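Clirach Mishnah Evenings: your questions

I get asked the same things most weeks, so I've put my replies in one place. If yours isn't answered, grab me at the tea table.

Do I need Hebrew?

No! We read each mishnah aloud in Hebrew and then go through it in English, slowly, with plenty of stopping. I started with the alphabet and a lot of guesswork myself. If you'd like to have a go at reading a line, wonderful, and if you'd rather listen, that's fine too.

What's the difference between the Mishnah and the Gemara?

The Mishnah is the earlier and shorter text, put together in the land of Israel early in the third century. The Gemara is the long discussion that grew up around it (and around everything else, including the odd cure for a fever). The two together are what people usually mean by the Talmud. We stick to the Mishnah and only peek at the Gemara when we're properly stuck, which happens more than I'd like.

Where are you up to?

Berakhot, chapter four, on the times for prayer. New people are welcome at any point. I'll catch you up on the first three chapters if you come a bit early, though I do go on about the opening line, the one asking from when we say the evening Shema. It starts with "when" and never stops to tell you that you have to say it in the first place, and I love that.

I've read there are 63 tractates, but someone told me 60. Who's right?

Both, sort of. The three Bavas (Kamma, Metzia and Batra) were once a single tractate called Nezikin, and Makkot was joined on to Sanhedrin. Count it that way and you get 60. Wayne Campbell asked me this on his first night and I had to go away and look it up.

Why do they write down the opinions that lost?

There's a mishnah on exactly this, in Eduyot, first chapter. One reason it gives is that a later court might want to rely on the minority view. Rabbi Yehuda gives another reason in the very next mishnah and we argued over the pair of them for a whole evening.

Which book should I buy?

Any edition with facing English will do. Borbély on the high street keeps a paperback Berakhot, 200 pages, with decent notes. Please don't buy the full set until you know you like it. Mine sat in a box for years.
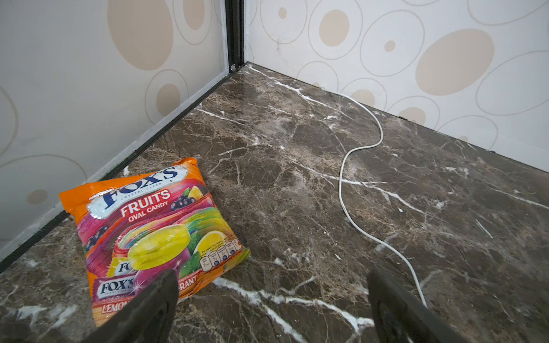

Dark marble with pale veining, against the oval-patterned walls.

What does it cost, and how do I get there?

It's £2 on the night, for tea and photocopying. We meet upstairs at Lullura, and the 76 bus stops outside.

Do you stop for the festivals?

Yes, and for most of April too, as everyone's busy with Pesach and I'm no use to anyone. After the summer break we're back on Wed 27 August.

Can I ask a question that isn't about the text?

Of course, but if it's a practical matter of halakhah I'll send you to your own rabbi. I'm an enthusiastic reader with a lot of sticky notes, and you shouldn't be deciding anything about your oven on my say-so.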